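Looking After Banners, Placards and Printed Mats Between Events

Posted January 13, 2021

Most campaign groups own more material than they remember. Ours had banners from a march in 2000 rolled up under a stair at Forside, and half of them were past saving when we unrolled them. The tips below come from sorting that pile and from the two exhibitions we have hung since. They assume a kitchen table, a spare room and not much money.

Cloth banners

Shake the banner outdoors, then lay it face down and go over the back with a soft brush. Painted lettering should not go in the washing machine, whatever the paint can says. Dab dirty patches with a barely damp cloth and a drop of dish soap, and test a corner first. Red is the color most likely to run.

Let it dry flat. A banner hung wet from its pole sleeves will stretch along the top and never hang straight again.

Roll, don't fold. A cardboard carpet tube is the right size for most street banners, and carpet stores give them away. Put the painted side outward, with an old cotton sheet rolled in with it. Tie with cotton tape in two places. Rubber bands perish and stick to the cloth.

Portraits and names of the missing

Families often lend the only good print they have. Scan it the day it arrives, give the original back, and work from the copy. Lucyna Jabłońska keeps our scans in folders by family name, with a text file in each one saying who gave permission and for what use. Some families agree to an exhibition and do not want the picture on a placard, so write it down in their words.

Scan at a setting high enough for the largest size you are likely to print. A portrait that looks fine on a phone can fall apart at poster size. We have 597 scans now, and they fit on one drive with a second copy at Wanda Głowacki's house.
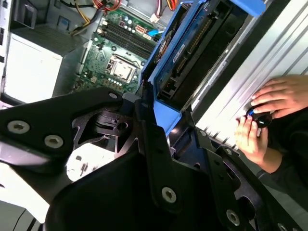

Check both copies every April. Open a few files from each folder and look at them properly, especially the older ones. If one drive has started making noises or takes a long time to show its contents, copy it before doing anything else.

Straw and woven mats

Printed mats crack along the fold and shed at the cut ends. Bind the ends with bookbinding tape before the first hanging. Store them flat under a bed if you can, or in a very loose roll. Keep them out of basements. The Nelthorpe group lost 14 mats to mold in one winter.

If you light them from behind, use LED strips and fix them well clear of the straw. Never use candles or halogen lamps.

Placards

Take the sticks off after every event. Staples rust and mark the card, so use bolts with wing nuts and wide washers. Stack the boards upright like records, with the heaviest at the ends. A box 32 inches wide holds all of ours.

Labels

Tie a luggage label to every item. Write the date, the place, the name of the campaign and who made it, in pencil. Ink fades and bleeds if the box gets damp. For loans, add the return address and a phone number.

The Dondon women's group sews a cotton pocket to the back of each banner and keeps the label in there, which stops it from getting torn off in the van. We have started doing the same with the new ones. The old ones still have string.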